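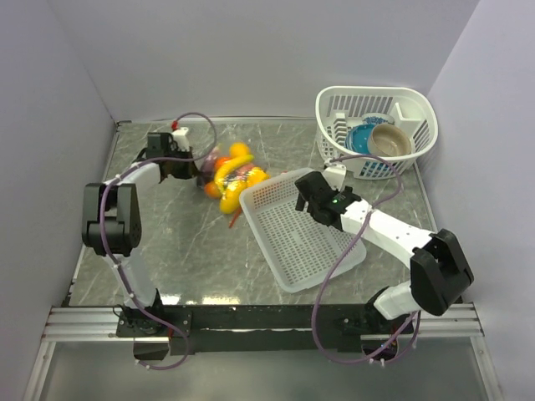
Section 7: When an arm goes limp or won't let go

Right, this is the section I hoped I'd never have to write, but on September 25, 2021 the left arm on our Hunia pair dropped out halfway through a fruit-to-tray run and I had no notes to hand. So I've written some! Soledad Durán checked the steps, and any mistakes left in are mine.

What you'll notice: the gripper stops answering, the Quiroga control window shows fault 581, and the arm either sags (slowly, if you're lucky) or locks with something still in its jaws.

CAUTION: Keep your hands off the tabletop until the power is off at the wall. A faulted arm can wake up again with no warning, and it doesn't care where your fingers are.

1. Press Stop in the control window. Don't press Resume, however tempting.

2. Support the faulted arm under its upper link, from outside the work area, while someone else switches off the power. The elbow goes heavy the moment the motors let go.

3. Clear the fruit, the tray and the dish rack. I skipped this once and lost a bowl.

4. Follow the purple sleeve from the gripper down to the base. Look for a tight bend, a snagged tie or a plug that's crept out. Ours was the plug on the gripper end (a 3 mm gap, hardly anything).

5. Push the plug home and move the arm gently by hand through its full reach. If the sleeve pulls tight anywhere, give it more slack and try again.

6. Power up, wait 12 seconds, then run Home on one arm at a time.

Note: if 581 comes back straight away, stop there and ring Gervasio Ibarra. Swapping motors is covered in section 12.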